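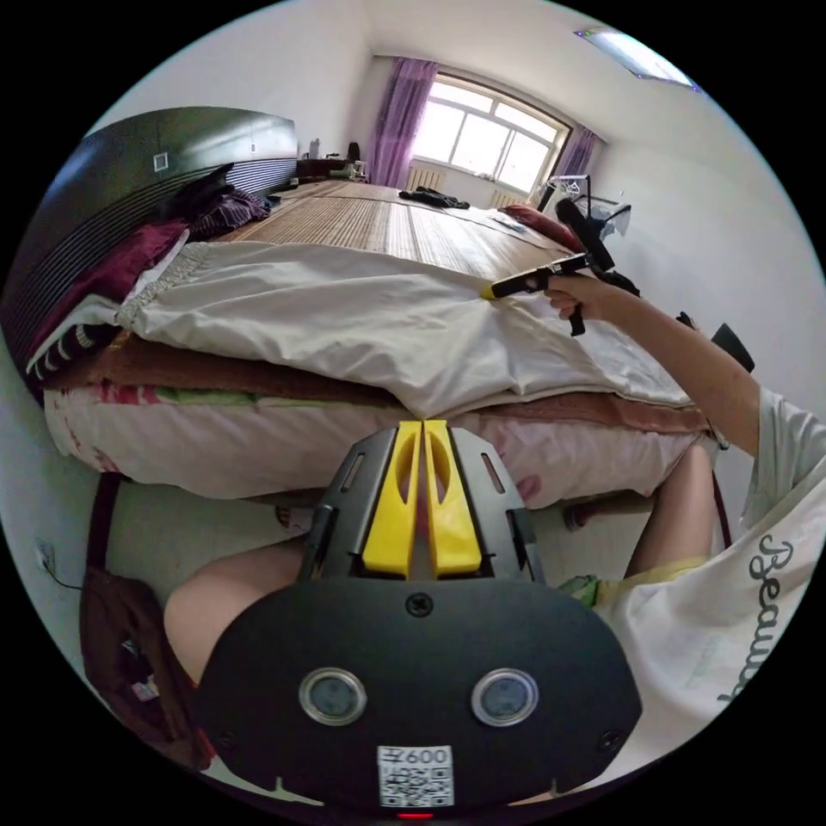 When a Posted Notice Becomes a Search Question

The Fourth Amendment protects people in their "persons, houses, papers, and effects." A rented room counts as a house for this purpose. In general a landlord cannot consent to a police search of a tenant's home, even with a key in hand and a lease that allows entry for repairs.

The harder cases involve shared housing. Stungate, a former hotel, has 28 rooms let by the month, with kitchens and baths held in common. In March its manager, Lomement, posted a two-page house rule stating that rooms "may be opened at any time for safety purposes." Agata Martinelli, who has taught criminal procedure for 12 years, reads the rule narrowly. It may permit the manager to check a smoke alarm. It does not transfer to the manager the tenant's right to refuse an officer at the door.

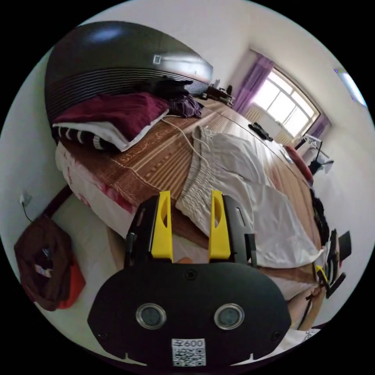
Striped and maroon pillows at the head of a bed with a woven mat.

Common areas are treated differently. A hallway used by almost 333 people a week carries a weak expectation of privacy, and courts in many places find none. A roommate may usually consent to a search of space both occupants use. Under current doctrine, a second occupant who is present and objects can block that consent as to evidence used against him or her.

Martinelli's advice to tenants is procedural. Ask whether there is a warrant. If there is none, state the refusal clearly and do not resist physically. Write down the time and the names of those present.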